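Search this site Search Go

Print | E-mail

Sunday, October 11, 2026
By Akua Bonsu

Lamisi Arthur Wants You to Sing Badly

Lamisi Arthur talks the way she conducts, with both hands, and she started before I had my coat off. She runs the Brudum Street Singers, a choir with no auditions and no sheet music, and she had just come from a rehearsal where they finally got through all four verses of a Finnish rowing song.

"We were terrible in September!" she said. "Really terrible. And then tonight the altos came in and I got goosebumps all the way down to my wrists."

The rowing song came from Elli Kuusisto, who learned it from her grandfather and taught it to the group line by line. Most of their music arrives that way. Somebody knows a tune, they sing it into Arthur's phone, and she works out the harmonies while she does the dishes. She has 90 songs saved so far, including lullabies, two hymns and a jingle for a shoe store that closed years ago (it sounds wonderful in three parts, and I mean that).

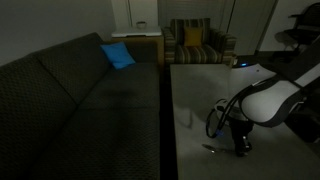

Learning by ear is slower at first, and Arthur loves that about it. People have to listen to the person next to them, and they remember the songs for months afterward. She tells new members to practice at home wherever they are comfortable, and a long gray sofa with a blue pillow at the far end is as good a place as any concert hall. "Sit up, though," she said. "Feet on the floor, pillow behind your back if you need it. You can't get a good breath folded in half." Then she made me try it, and I held a note longer than I have since grade school.

She grew up singing in the car with her mother and quit at twelve, when a teacher asked her to just move her lips. It took her until her thirties to try again. "I hear that same story from grown men with beautiful low voices," she said. "Somebody told them once, and they believed it."

The choir's biggest night yet is in December, when they sing at the old Ackah theater. It seats roughly 2,000, and Arthur laughed out loud when she told me. Ingeborg Baumgartner will sing the opening solo, her first ever, and has been practicing it on her walk to work.

"She asked me what happens if she forgets the words," Arthur said. "I told her to hum – we'll all hum with her."

Print this article | E-mail to a friend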